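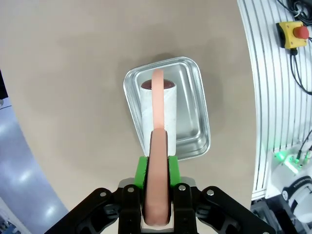
Why build a two-arm table setup in a shared workshop at all? Space and money, mostly. I rent hours at Akdale, where the tools are already on the wall, and a proper lab bench would have eaten my budget before I moved a single plate.

4.2 Parking the roller

The first version of the Trendov build had the roller lying flat on the tabletop, and I hated it. The fingers had to come in so low that the jaw kept scraping the table, and every scrape meant homing the arm again. So I went looking for something heavy with a rim and ended up with a plain metal tray. The roller stands up in it with the handle pointing at the ceiling, and the gripper can come down from above. I put the tray between the two serving trays (Figure 2) so that either arm can get at it - a choice I made late one night in December and never had a reason to undo. 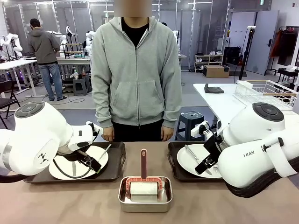 Plates were a different headache. A plate has hardly any edge to grab, and my early grasps just pushed it across the serving tray. I tried taller fingers, then softer ones, and in the end most of the gain came from slowing down the last bit of the approach. I ran 100 plate lifts at the old speed and 33 of them slipped. I haven't repeated the full set at the new speed yet, so take my word on the gain with some salt.

The pads wear too. I swapped them 2 times during the plate runs, and a fresh pair always needs a few throwaway grasps before it behaves. The Brulard mount I started with made swapping a pain (four tiny screws, all in the wrong place!), so I cut my own bracket on the shop's mill. It took over seven hours, a lot of that spent waiting my turn.

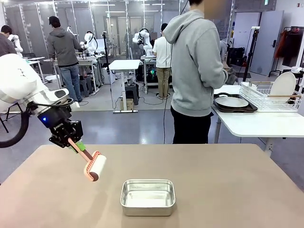 Does the roller have to go back to exactly the same spot every time? Only to within the opening of the jaw, and the next pick looks for the handle again before it closes. I still re-teach the tray position whenever somebody has moved the table.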